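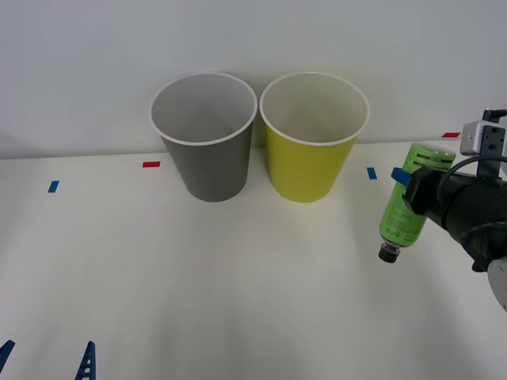 Photo: Litent community gallery

Paper cups and tape marks on a white table – how do I set this up for a sorting game?

I want one grey cup and one yellow one near the wall, with red and blue tape so they go back in the same place each time. The table is painted white. Will the tape lift the paint, and should the cups touch?

gredska20
Use low-tack tape in short strips and pull it off slowly. I put some down in August and took it up in February with no damage. Rims nearly touching is fine, but leave enough room to get your fingers round each cup.

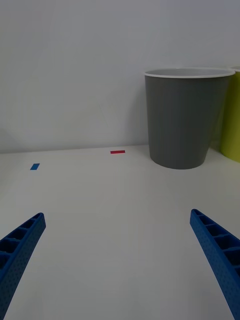 Press the ends down well, as those are what catch when you wipe the table. Try one strip in a corner first if the paint is new.

Any paper cup will do. I got a pack of 50 from Zupan.
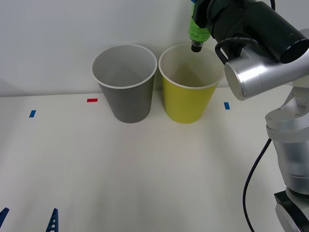 Humetti, play session leader

Keep both cups upright with the openings clear – small pieces only. Swap them when the rims go soft.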